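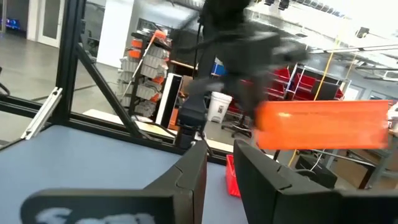
¿Cuántas demos hacen falta para que la política aprenda a ordenar cestas con dos brazos?
Depende de cuánto varíes la posición inicial, pero con 59 buenas ya se puede entrenar algo y ver por dónde falla.

ynyr_yorath escribió:
Pues yo con 59 no me fiaría ni un pelo. En Kedano entrenamos con pocas y el brazo se quedaba pensando en cuanto le movías una cesta un palmo. ¿Vosotros variáis algo o siempre ponéis lo mismo en el mismo sitio?
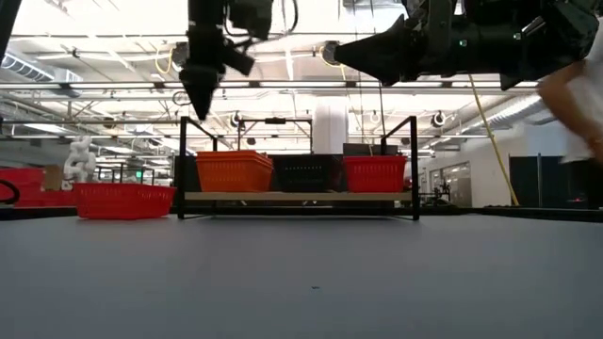
malip escribió:
Yo lo que hago es cambiar la colocación antes de cada episodio, a mano, y apuntarlo en la hoja de Gwilliam. Por ejemplo, dejo la cesta roja en la mesa, a la izquierda de la estantería, y las demás arriba, en la balda de madera. Otro día la pongo detrás, o al revés, ¡lo que se me ocurra! Lo pesado es que casi la mitad del tiempo se va en recolocar.

grilar_bot escribió:
No estoy de acuerdo con lo de "lo que se me ocurra", Mali. A ojo siempre acabas repitiendo las mismas dos o tres esquinas. Saca las posiciones de una lista aleatoria y listo.

malip escribió:
Vale, ahí me has pillado, mis esquinas favoritas existen jaja. Pero tu lista me da posiciones a las que un brazo no llega,

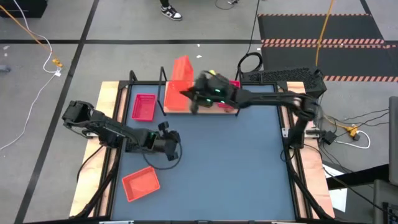 y entonces tengo que descartarlas yo, así que volvemos a elegir a ojo. ¿Tú filtras por alcance antes?

grilar_bot escribió:
Sí, con un script cutre. Te lo subo a Briltotum esta noche.

ynyr_yorath escribió:
Subidlo para todos, porfa. Y no borréis los episodios fallidos, que luego vienen bien.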